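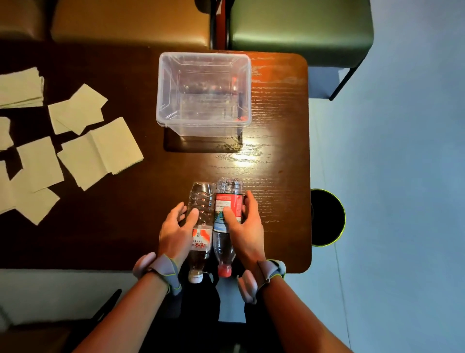

Well, friends, after all those weeks of guessing at the bus stop, we finally know who's going into the Hillow house this January. Twelve hopefuls from up and down the country applied through our own page, and one of ours made it! Ulla Suominen, whom many of you will remember from the Brurkgate pub quiz (she was on the team that kept arguing about flags), moves in with the first group at 9 in the evening, and I for one will be on the couch with a blanket and far too much popcorn.

If you haven't watched Hillow before, it's a gentle sort of reality show. The housemates live together, cook together, and every so often the public votes one of them home. Last season's final came down to 84 votes between Raimo Kemppainen and Pirjo Halonen, and my sister still won't talk about it. The new twist is that the housemates get 4 phone calls for the whole season, to share among themselves. I can already hear the arguments from here!

Ulla told me she's most nervous about the snoring, and that she's been practicing going without her phone by leaving it in the car overnight. She packed wool socks, a deck of cards and a photo of her dog, Mäkelä, who is staying with Eetu Saarinen and by all accounts eating very well.

We'll have the first episode on the big screen in the Otley hall, so do come along and bring a cushion, as those chairs haven't gotten any softer. Aleksi has the sign-up sheet for snacks.

84 shares | 4 comments

Recent items
Raimo Kemppainen on life after the house
Quiz night moves to Brurkgate
Your letters: were we too hard on Pirjo?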